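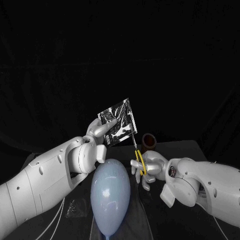 Sulik 양손 작업 키트 평가 데이터 카드

작성: Gyu-bin Um
갱신: 12/24/24

개요
Bivero가 대여하는 양팔 키트 Sulik을 써 보고 남긴 기록이다. 소개 책자에는 "섬세한 손길"이라고 적혀 있어서 터지기 쉬운 것부터 맡겼다. 과제는 가위 다루기, 풍선 잡기, 풍선 감싸기. 에피소드는 26개이고 책자의 3,000개와는 단위부터 다르다.

과제별 메모
1. 풍선 잡기. 하늘색 풍선을 수건 위에 두고 양손 손가락을 표면에 댄다. 사람이라면 하품하면서 할 일이지만 로봇에게는 힘 조절 시험이다.
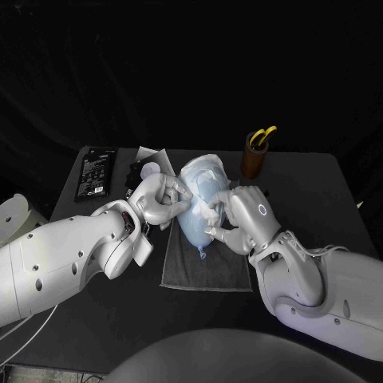
2. 풍선 감싸기. 반투명한 흰색 포장재를 두르고 양쪽 가장자리를 손가락으로 다룬다. 구겨짐은 채점하지 않는다. 채점했다면 평가자들 포장 솜씨부터 문제가 됐을 것이다.
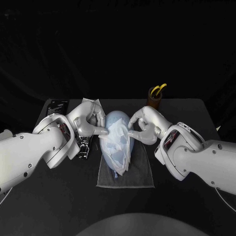 Samah Slaoui는 얇은 재료에서 손끝 힘 기본값이 너무 세다며, 대여 첫날에는 무조건 낮춰 놓고 시작하라고 했다. 설명서에는 18쪽 각주에 나온다. 글씨는 물론 작다.

알려진 문제
- 보정 파일은 버전 2만 읽힌다.
- 오류 메시지는 "오류"가 전부다.

문의: Flinville 작업실, Lewis Mowat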